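Comparing Two Grippers on a Cloth Task

Zetberg Robotics Laboratory
11th May
Reading time: 3 minutes
129 views | 6 comments

The following procedure is used to compare gripper fingers on a paired-arm station. Cloth is a suitable test material, as it shows small differences in grip that rigid parts conceal.

1. Fit the same fingers to both arms. Secure the cables along the links and move each joint through its range by hand.

2. Place the cloth near the middle of the work surface, within reach of both arms.
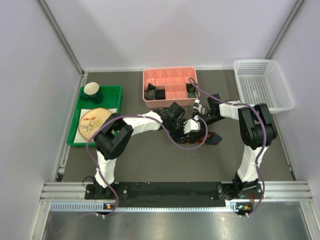 Both grippers at the patterned tie.

3. Set the closing force to 55 percent in the Pimel controller. Bring the grippers down slowly, and record any slip. Keep the other items on the surface in their places between trials.

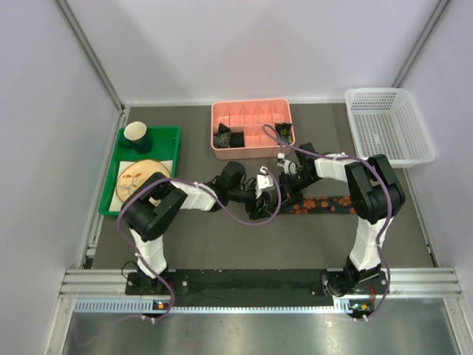 Sena Alhassan commented that a lower force gave cleaner releases with the Bawa fingers, and asked that both settings be logged.

4. Repeat the trial with the grippers close together. Clearance between the wrists should be checked before each approach, particularly where the fingers differ in length.
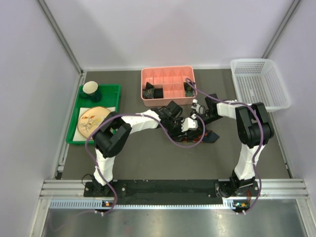 5. Change to the Drirberg fingers and repeat steps 2 through 4. Enter the results on the same sheet, with the force setting noted beside each trial.

14 shares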